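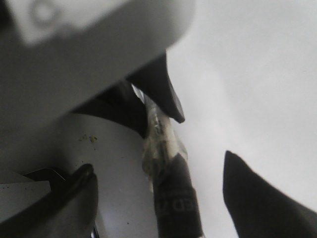

Step 3: Stop the wrist view from fooling your grasp check

Clear plastic is a pain. My detector in Dullero was happy with the black band round the lower part of the tube, but it kept losing the see-through bit, and all those shiny creases came back as lots of little edges (lovely!). So I stopped asking it to find the whole thing and just used the band.

First, mask the gripper. Mine kept getting picked up as the object, black on black, so open the mask tool and paint over both fingers and the white wrist housing. Be generous round the blurry parts.

Next, set the crop height to 200 and the glare cut-off to 306. Rhys Ashby swears by a lower cut-off, but his lamp is much dimmer than mine.

Then switch the target from "outline" to "patch" and draw your box on the band. Don't bother with the lettering, it's faint and sideways and the matcher only gets confused.

Save it as a new profile and run the check 100 times with the arm parked. I had 107 in my log as I forgot to clear the old ones – do that first!

Step 4: Send the offset to the planner

Open Gravitz and pick your new profile from the list.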